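Hatham Community Grants Register
Data card, version 4

Summary

This dataset lists grants paid to community organisations in the Hatham region through the annual Suko appeal. It holds 2654 records, one for each grant paid. Applications that were declined or withdrawn are not included.

The register is maintained by the Pritchard Foundation and is released each June, once the yearly accounts have been closed.

Contents

grants.csv: the main table
organisations.csv: names, suburbs and program areas of recipients
codes.txt: key to the program area codes

Each row in the main table gives the recipient, the program area, the amount approved, the amount paid and the funding round. Amounts are in whole dollars. Where a grant was paid in instalments, the total appears once, against the round in which it was approved.

Program areas are early childhood, food relief, housing support and community health. An organisation may receive grants under more than one area.

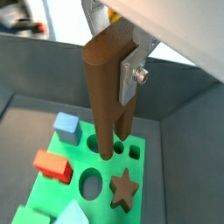

Does the register include gifts from individual donors?

Donor records are held separately and are not released. The register covers only money paid out to organisations, and matched funds are combined with appeal funds in the amount shown.

Collection and checking

Records from the earlier rounds were entered by hand from paper files. Later rounds were exported from Mollamano, the grants system now in use. Amounts over $800 were checked against bank statements. Smaller amounts were checked by sample, and roughly 20 entries were corrected before this release.

Known limits

Some recipients have changed their names or merged. The name at the time of payment has been kept, and organisations.csv gives the current name where it is known. Suburb refers to the registered office, which may differ from where services are delivered.

Terms of use

The register may be copied and analysed for non-commercial purposes, provided the Pritchard Foundation is credited. Errors should be reported to the grants office, quoting the row number and the version of the file.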